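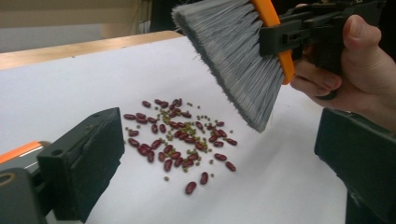 Forough Salehi writes that she had given up on small brooms altogether until the Batwood, having spent years chasing lentils around the kitchen with a brush that mostly flicked them under the stove. We hear this a lot. Dried beans roll, and most brushes were designed with crumbs in mind.

Batwood Broom Head, gray bristle, orange frame

The Batwood is a short, dense head for counters, tables and the bit of floor in front of the pantry. The bristles fan out into a wide wedge and mix lighter and darker gray fibers, so it looks faintly dusty from the day you buy it – which saves waiting. The frame is bright orange. We offered it in beige for one season and customers kept losing it.

It handles kidney beans with no fuss. Mung beans are smaller, rounder and more cunning, and want a slower stroke with the tips held low. Sweep onto a sheet of paper, fold the paper, pour the lot back in the jar. Sorting the two kinds afterward is your own affair.

Head width: 9 inches
Weight: around 290 grams
Handle: sold separately, fits all Illirley short handles
Care: cool water, mild soap, dry with the bristles down
Not for: wet plaster, hot ash, cats

Sold singly or in packs of 4. Orders placed after 24 October 2024 ship in November from the Binurura warehouse. For shop orders, write to Golnar Tehrani at the trade desk.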